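4.2 The packing bench after the change

Before the trial, kit packing at Hasasent was done by hand at a row of standing benches. A packer took an open case, filled it from the bins in front of her, closed the lid, and slid the case to the next person for labeling. Most packers had settled into an order of their own. Some put the small parts in first, others started with whatever was closest, and supervisors did not interfere as long as the contents matched the sheet.

The two-arm station, supplied by Plirement and run on the Ovedeo scheduling software, replaced two of these benches in January. The arms share one table and work on one open case at a time. A person, called the station attendant in company documents, keeps the parts supplied, watches the work, and deals with anything the arms leave undone. Figure 3 shows the station during the placing of a marker.
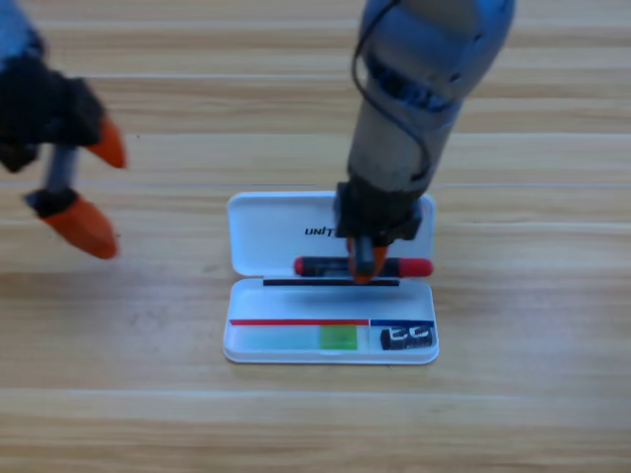

Figure 3. Two-arm station at Hasasent. The right arm has its orange fingertip on a marker lying across an open white case; the gripper of the left arm is open and empty.

Attendants described their work mainly as waiting and checking. In the interviews, the word "watching" came up more often than any word for handling. Several had been packers for years and said they missed having something in their hands. One attendant put it this way: "I used to know a case was right by the time I shut it. Now I have to look at it all over again, like somebody else packed it. Well, somebody else did." Others preferred the new job. They mentioned less soreness in the wrists and shoulders at the end of a shift, and two said they could now hold a conversation with the person at the next bench.

The work that remained with people was mostly the work of exceptions. During the observation period we logged 694 cases at the station, of which 59 required the attendant to step in. Long, round items accounted for the largest share of these. A marker or pen may come to rest slightly crooked, and the lid will then not close flat. Attendants learned to spot this early and often had a hand near the pause button before the arm had finished its movement. The software records a pause as a stop and gives no credit for the faulty case it may have prevented. Attendants were aware of this. Some let the arm complete the step and corrected the item afterward, which kept the stop count down but took longer.

The fixed packing order was a second source of friction. The arms fill every case in the same sequence, and the sequence was set by the installer from a trial with a small range of kits. Packers at the remaining hand benches continued to use their own orders. When the station was down for service and its cases were passed to the hand benches half filled, packers had to work out what was still missing. For the first weeks they did this by emptying the case and starting over. A printed card showing the sequence was later taped to each bench, and the practice stopped.

Changes in staffing were smaller than workers had expected. No packer was dismissed during the study. One position that came open was left unfilled, and two packers moved to labeling. The concern we heard most was about pay grade. The attendant role was placed in the same grade as packing, although attendants were expected to restart the arms, clear faults, and train others to do so. Management at Hasasent said the grade would be reviewed once a second station was in place. Attendants pointed out that they were already doing the work.

Training took 55 minutes and covered starting, pausing, and the safe distance from the table. It did not cover why the arms fail on particular items. That knowledge passed between attendants at shift change, usually in a sentence or two, and a Saturday crew with no experienced attendant on it had to find it out again. We return to this point in Section 5, where the Hasasent station is compared with the one at Goh.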